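Home Forum Jobs & Workplace Unanswered Log in

Kitchen job changing to gripper work, what should I ask for?

Jaruwan Kongkaew
February 16, 2019

I work for Yensuk, a small outfit that does meals and washing up for guesthouses. There are 8 of us. Since October the owner has had a contract with a company called Drostden that wants table work done with hand-held grippers, so a machine can later learn to clear and stack by itself. Part of each shift is now regular kitchen work and part is picking up bowls and cups with the grippers. Each pickup that passes their check is counted, and the target is 112 a shift.

I don't mind the work. Bowls are the slow part. You need one on each side of the rim or it swings, and a wide plastic one takes me much longer than a cup does.

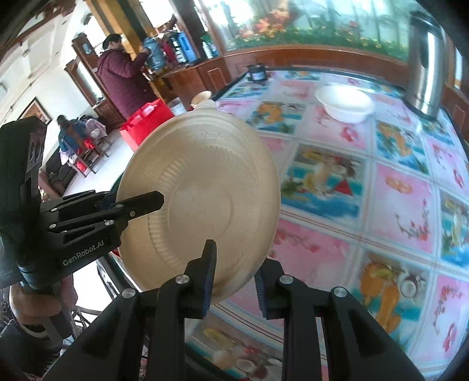
Sombat Chuensuk says the target is the first thing to bring up. We had the same arrangement at Sata and the number was set by people who had only tried it with cups. Ask for big bowls to be counted separately, or for the target to go by hours. Get it in writing. Ours was changed by word of mouth and then changed back.

Also ask who does the regular work while you are on the grippers. In our place the dishes still had to be done by the end of the shift, so two people ended up staying late and were not paid for it.

Lyle Pettigrew

They are paying you to train your replacement. I would look for something else.

Sunee Somboon

I don't agree with Lyle, or not completely. I did this for a year at Evden. The machine they bought afterward handles trays and that's all. The pots and anything with food stuck on it are still done by hand. What did change is that they didn't hire anyone when people left, so ask your owner about that directly.

On pay, we got an extra 500 a week for gripper shifts, and it stopped when the contract did. Don't count it as part of your wage. And ask for breaks. My wrists hurt after up to an hour of holding the handles, and switching to other work for a while helped more than the wrist supports they gave us.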